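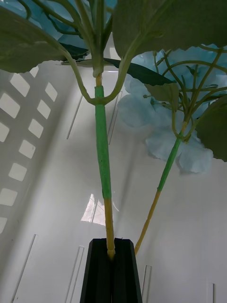

Fluscombe, 24/12/2023

Football Coaching, Level 2
Handout for session 16: Preparing a team for the penalty shootout

Please read these notes before the session and bring them with you. The video task is at the end.

1. What the shootout is
The shootout is used when a knockout match must have a winner and the score is level. It is not part of the match itself. Goals from it are not added to the result, and the kicker may not touch the ball a second time. If the goalkeeper pushes the ball back to him, the kick is finished.

2. The order of the kickers
Each team takes five kicks, unless one team can no longer be caught. After this comes sudden death, one kick each. Many coaches keep the best kicker for number five. I do not recommend it, for the fifth kick is sometimes never taken. In my own teams the best kicker goes first or fourth. The list must also contain numbers six to eleven, in writing, because a tired player will not volunteer for number eight.

3. Training the kick
Players often say that penalties cannot be trained. It is true that we cannot copy the noise and the fear. We can train the routine:
- place the ball yourself
- walk back the same number of steps each time
- choose the side before you turn around
- wait for the whistle, breathe once, then start
Each player takes 20 kicks per week, always at the end of training when the legs are heavy. Do not let them take all the kicks in one row. One kick, then a walk from the halfway line, then the next.

4. The goalkeeper
At the moment of the kick, at least a part of one foot must be on the line, or above it. Goalkeepers who leave early will lose a good save, and the kick is taken again. Study the kickers of the opponent, but give the goalkeeper only one short note for each. In the Luletti Cup semifinal our goalkeeper had two full pages and could not remember any of it.

5. Heavily changed teams
In early cup rounds the usual kickers may be on the bench or already substituted. Make the list again after every substitution. The assistant does this, not the head coach.

Task for April
Watch the Lavitz final (crowd of 851, small ground, good sound). Write 800 words on the order of the kickers of both teams. Send the file to the Mahmoud room mailbox.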